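Wie ein Roboter plant, bevor er zugreift

Wenn du Durst hast, nimmst du einen Becher aus dem Regal. Darüber denkst du kaum nach. Deine Augen sehen den Becher, dein Arm streckt sich, deine Finger schließen sich, fertig. Für einen Roboter ist dasselbe eine Aufgabe mit vielen kleinen Schritten. Jeden dieser Schritte muss ihm ein Programm vorgeben. So ein Programm nennt man Software.

In diesem Text geht es um die Software von Roboterarmen. Die Arme selbst bestehen aus Metall, Motoren und Kabeln. Ohne Software würden sie einfach stehen bleiben.

Sehen mit Zahlen

Zuerst muss der Roboter herausfinden, was vor ihm steht. Dafür bekommt er Bilder von einer Kamera. Ein Kamerabild ist für den Computer eine lange Liste von Zahlen. Jeder Bildpunkt hat Zahlen für Rot, Grün und Blau. Das Programm muss in diesen Zahlen einen Becher finden.

Bei großen Farbunterschieden ist das noch recht einfach. Ein grüner Becher vor einer weißen Wand hat ganz andere Zahlen als die Wand. Schwieriger wird es, wenn Dinge einander verdecken. Du weißt, dass ein Becher auch hinter einem Kabel weitergeht. Der Computer sieht nur zwei farbige Stücke mit etwas Schwarzem dazwischen. Er muss gelernt haben, dass die beiden Stücke zusammengehören.

Das lernt er mit Beispielen. Menschen zeigen dem Programm viele Bilder und markieren darauf, wo die Becher sind. In der Werkstatt Kataston haben sie dafür 2000 Bilder benutzt. Auf manchen war es hell, auf anderen dunkel. Manche Becher standen, manche lagen. Danach konnte das Programm auch auf neuen Bildern Becher erkennen. Diesen Teil der Software nennt man Wahrnehmung.

Wo genau steht der Becher?

Es reicht nicht, zu wissen, dass irgendwo ein Becher ist. Der Roboter braucht den genauen Ort. Stell dir den Tisch wie ein Blatt Karopapier vor. Von einer Ecke aus zählst du die Kästchen nach rechts und nach hinten. Dann hast du zwei Zahlen. Eine dritte Zahl sagt, wie hoch etwas über dem Tisch ist. Mit drei Zahlen kann man jeden Punkt im Raum beschreiben. Solche Zahlen heißen Koordinaten.

Die Kamera und der Arm müssen dieselbe Ecke als Anfang benutzen. Sonst greift der Arm daneben, obwohl die Kamera alles richtig gesehen hat. Deshalb misst man am Anfang genau aus, wo die Kamera im Verhältnis zum Arm steht. Das heißt Kalibrieren. Wenn jemand gegen die Kamera stößt, muss man noch einmal kalibrieren.

Der Weg dorthin

Jetzt kennt der Roboter sein Ziel. Er weiß aber noch nicht, wie er hinkommt. Ein Roboterarm hat mehrere Gelenke, ähnlich wie deine Schulter, dein Ellbogen und dein Handgelenk. Probiere es einmal selbst: Lege einen Finger auf die Tischplatte und lass ihn dort liegen. Bewege nun deinen Ellbogen nach außen und wieder zurück. Der Finger bleibt, wo er ist, aber der Arm hat jedes Mal eine andere Haltung.

So geht es auch dem Roboter. Für denselben Punkt gibt es oft viele Haltungen. Das Programm rechnet aus, wie stark jedes Gelenk gebeugt oder gedreht sein muss, und sucht eine passende Haltung aus. Dann sucht es einen Weg von der jetzigen Haltung zur neuen. Auf diesem Weg darf der Arm nirgends anstoßen: nicht am Tisch, nicht an der Wand und nicht an den Bechern, die daneben stehen.

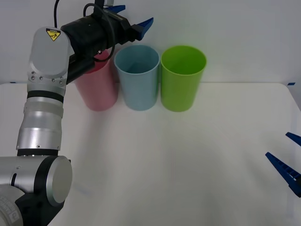
Der Teil der Software, der diesen Weg sucht, heißt Planer. Der Planer in Kataston trägt den Namen Clinunar. Er probiert Wege zuerst nur im Computer aus. Dort gibt es einen Tisch und einen Arm aus lauter Zahlen. Stößt der gerechnete Arm an den gerechneten Tisch, wird der Weg verworfen. Clinunar probiert bis zu 200 Wege aus und behält den kürzesten, bei dem nichts zusammenstößt. Findet er keinen, bewegt sich der echte Arm nicht. Auf dem Bildschirm erscheint dann eine Meldung, und ein Mensch schaut nach.

Wenn zwei Arme an einem Tisch arbeiten, wird das Planen schwerer. Ein Tisch bleibt an seinem Platz. Der zweite Arm bewegt sich auch. Der Planer muss also für jeden Augenblick wissen, wo beide Arme sind. Eine einfache Lösung ist, dass immer nur ein Arm fährt und der andere wartet. Das ist sicher, dauert aber länger. Die zweite Lösung ist ein gemeinsamer Plan für beide. Er braucht mehr Rechenzeit, dafür können die Arme gleichzeitig arbeiten.

Langsam losfahren, langsam anhalten

Ist der Weg fertig, kommt die Steuerung an die Reihe. Sie schickt Befehle an die Motoren in den Gelenken. Ein Befehl kann zum Beispiel bedeuten: Drehe dich ein kleines Stück weiter. Gleich danach fragt die Steuerung: Wo bist du jetzt? In jedem Gelenk sitzt ein Messgerät, das die Antwort gibt. Ist das Gelenk noch nicht weit genug, bekommt der Motor etwas mehr Strom. Ist es zu weit, muss es ein Stück zurück.

Befehl, messen, verbessern — das wiederholt sich sehr oft in jeder Sekunde. Man nennt es Regelung. Du kennst das vom Fahrradfahren. Auch du lenkst ständig ein wenig nach, damit du geradeaus fährst.

Die Steuerung achtet außerdem auf die Geschwindigkeit. Der Arm fährt langsam los, wird schneller und bremst vor dem Ziel wieder ab. Würde er plötzlich anhalten, dann würde er wackeln.

Wie fest ist fest genug?

Zum Schluss muss der Greifer zupacken. Ein Plastikbecher ist leicht und lässt sich zusammendrücken. Greift der Roboter zu locker, rutscht der Becher weg. Greift er zu fest, wird der Becher verbogen. Die Software braucht also auch eine Zahl für die Kraft.

Polyxeni Theodorakopoulos schreibt in Kataston die Programme für die Greifer. Am Anfang hat sie die Kraft mit einer Tabelle eingestellt. Für jedes Ding stand darin eine eigene Zahl. Die Tabelle wurde immer länger, und bei neuen Dingen fehlte der Eintrag. Heute beginnt ihr Programm mit wenig Kraft, hebt den Gegenstand ein kleines Stück an und prüft, ob er rutscht. Wenn ja, drückt der Greifer etwas stärker.

Das Programm läuft in 11 Schritten ab, vom ersten Kamerabild bis zum Loslassen. Bei jedem Schritt schreibt der Computer auf, was er getan hat. Diese Aufzeichnung heißt Protokoll. Geht etwas schief, liest Polyxeni Theodorakopoulos im Protokoll nach, bei welchem Schritt der Fehler lag. Oft hat der Greifer alles richtig gemacht, und der Fehler steckt schon im ersten Schritt: Die Kamera hat den Rand eines Bechers an der falschen Stelle vermutet.

Zum Ausprobieren

Ihr braucht zwei Personen, einen Becher und ein Tuch. Eine Person ist der Roboter und verbindet sich die Augen. Die andere ist das Programm. Stellt den Becher auf den Tisch. Das Programm darf nur kurze Befehle geben, zum Beispiel „Hand 10 Zentimeter nach links“ oder „Finger schließen“. Der Roboter tut genau das, was gesagt wird, und sonst nichts.

Schreibt die Befehle auf, wenn es geklappt hat. Stellt den Becher dann an einen anderen Ort und lest dieselben Befehle noch einmal vor. Welche davon müsst ihr ändern?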